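Weveck Archive Opens Civil Defense Records from the Cold War

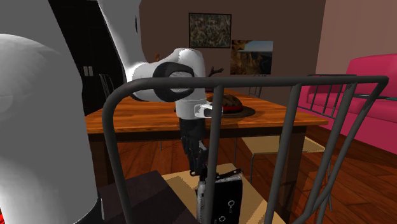

What do the newly opened records contain? They hold the working papers of a county civil defense office between the early 1950s and the late 1960s, including shelter surveys, siren test logs, supply orders and letters from residents.

The Weveck Archive has opened 89 boxes of civil defense records to the public after a cataloging project that ended in November 2022. The papers came from the former county office at Skedel, which closed when its duties passed to a regional emergency service. They had been kept in a basement storeroom and were transferred to the archive in two deliveries, the second of them much larger than the first.

The earliest files deal with the Ground Observer Corps, the national program in which civilians watched the sky for enemy bombers and reported aircraft by telephone. Skedel staffed its post on the roof of a grain warehouse. The log sheets survive almost complete, with entries for time, direction and number of engines. Many record nothing more than cloud cover. Others show disputes with the filter center over aircraft that observers insisted they had heard but could not see.

A larger part of the collection concerns fallout shelters. In the months after the Berlin crisis of 1961, the office inspected public buildings across the county and judged 67 of them fit to be marked and stocked. The survey forms list wall thickness, floor area and water supply for each site. Correspondence attached to the forms shows that several owners objected, chiefly over who would pay for damage and whether the doors would have to be left unlocked at night.

The residents' letters have drawn the most interest from researchers so far. One series, written during the Cuban Missile Crisis, runs to 49 items. Writers asked whether schools would send children home, whether well water could be covered, and what should be done with dairy herds. The office answered most of them with a printed leaflet, although carbon copies of longer replies exist for some farm households.

The cataloging was carried out with a grant from the Ekinci Foundation for Local History. Staff removed rusted fasteners, placed fragile carbon copies in new folders and prepared a guide arranged by subject and year. Medical details of named persons remain closed – the archive will review those files as the legal time limits expire.

Readers may consult the open boxes in the main reading room by appointment. The guide is available at the front desk and from the Nornum branch library, where a small display of siren logs and shelter forms will stay in place until June. Requests for copies should be made in writing and should give the box and folder number.

Comments

gristmill_road
My father was an observer on the warehouse roof. He used to say the coffee was worse than the Russians. Are the names of the observers on the log sheets, or only initials?

Dell P.
Good to see this opened at last. I asked about the Skedel papers years ago and was told they had been thrown out.

northforkreader
Does the guide cover the school drills? I remember the siren tests but I can't find anyone else my age who remembers which building we were supposed to go to.

gristmill_road
@northforkreader We were sent to the church hall, but I was at the lower school.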